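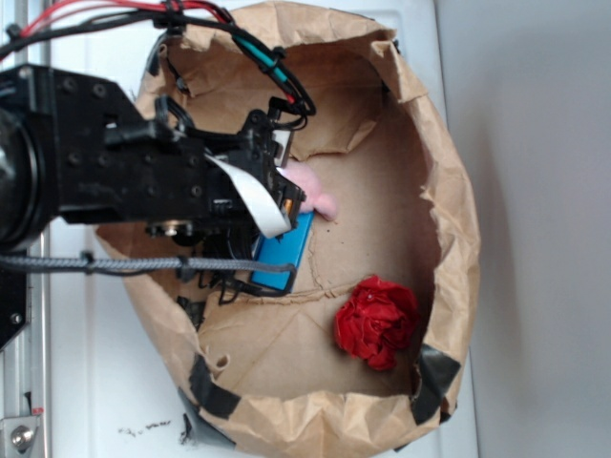
The Ristdale Study Pack was written for students who have read a short story, liked it or didn't, and now have to find something to say about it by tomorrow morning. It goes with The Gronine Ferry, the long short story that closes the Simões Reader, and it covers plot, character, setting, theme and the slow business of turning notes into an essay. We've kept the language plain and the pages roomy, with wide margins for people who think with a pencil. Each unit opens with a warm-up that needs next to nothing from the supply closet. For the first one all you want is a big brown paper bag like the one in the photo, standing open, and a few small things from home to put in it. Students reach in, take one out and say which character in the story would have carried it, and why. It sounds like a game for much younger children, and then you try it with juniors and they argue until the bell!

Ristdale Study Pack: The Gronine Ferry
Published by Stanthorpe
Item number: 2449
Format: Paperback, lies flat when open
Length: 173 pages
Shipping weight: 609 grams
Reading level: Grades 9 to 12, and adult learners
Availability: In stock

About the story

If you haven't read The Gronine Ferry yet, please do that first (the pack will wait). A girl is sent across the river each week with her grandmother's mending, and each week the ferryman lets her ride for free. When a bridge is finally built, the whole town celebrates except for the girl, who can't quite explain what has been taken from her. Very little happens in it. The first time through, many students tell us it has no plot at all, and by the end of the second unit they are finding plot in the way the ferryman ties a knot.

It's a quiet story, and quiet stories are hard to write about. You can't just list the exciting parts. That's really where this pack came from — years of reading student papers that spent two pages retelling the crossing and then, in the last paragraph, mentioned that the theme was change.

What's inside

Unit one is a plot summary in two versions, a short one for the night before and a longer one that goes scene by scene. We know perfectly well that some students will read the short one and skip the story. We put a few questions after it that can't be answered from the summary, and we'll leave it at that.

Unit two is about the people: the girl, the grandmother, the ferryman and the schoolteacher who appears in a single scene and causes so much trouble. Every character has a page of quotations, and beside each quotation there's an empty box for the student's own note. The grandmother gets two pages. She earned them.

Unit three takes up setting, with a hand-drawn map of the town and both banks of the river. The author is vague about which side the church is on, so we've drawn it lightly on both and asked students to make a case for one. Teachers have written to us with very firm opinions on this.

Unit four covers theme. We look at debt and kindness, at what it means to be given something you didn't ask for, and at whether the bridge is good news. There's a section on symbols, which we've tried to keep sensible. The river may stand for a number of things. The lunch pail, in our opinion, is a lunch pail.

Unit five is the essay unit and the longest in the book. It follows one student essay of 900 words from its first messy outline to a finished copy, with comments in the margin at every stage. The early drafts have real problems in them, including a thesis that says nothing and a quotation dropped in with no introduction, and students seem to take some comfort in seeing them. The finished essay isn't perfect either. We'd call it a solid B plus, and there's a page at the end where the class can decide what would make it better.

At the back you'll find a glossary, a reading journal to photocopy and the answer notes.

Is this the right pack for my class?

It works best with students who are comfortable reading on their own but haven't written much about literature. If your group has already done a full year of essay writing, they may want to go straight to units four and five, and the book is laid out so that they can. For younger readers we'd suggest reading the story aloud, over two sittings if you have them, and using only the warm-ups and the map.

The pack doesn't include the story itself. You'll need a copy of the Simões Reader, and page references are to the current edition. If you have the older one with the green spine, the references will be off by a little all the way through. There is a conversion table inside the back cover.

A note on the answers

The answer notes are perforated and come out cleanly, so teachers can remove them before handing the book over. They are notes in the true sense. Where a question has more than one good answer we've given the ones we thought of, and left a few blank lines for the ones your students will come up with. If you get a really good one, send it to us. Several found their way into this printing, the best of them about why the ferryman never tells the girl his name.

Photocopying

The journal pages and the warm-up sheets may be copied freely for the class that owns the pack. Everything else is meant to be used from the book. Schools that want a copy for each student can order sets from the same page, and sets come with one teacher's copy that has the answer notes printed alongside the questions.

Ordering and returns

Orders placed before noon go out the same afternoon. December is our busiest month, when everyone is getting ready for the spring term, so please allow a few extra days then. If the pack turns out to be wrong for your group you can send it back, provided the answer notes are still attached and nobody has written on the map. Damaged copies are replaced without any fuss — just tell us what happened and quote the item number from the top of the listing.

Customers who ordered this pack also looked at

Stanthorpe Essay Planner, refill pages
Ristdale Study Pack: Poems for the Winter Term
Simões Reader, current edition, paperback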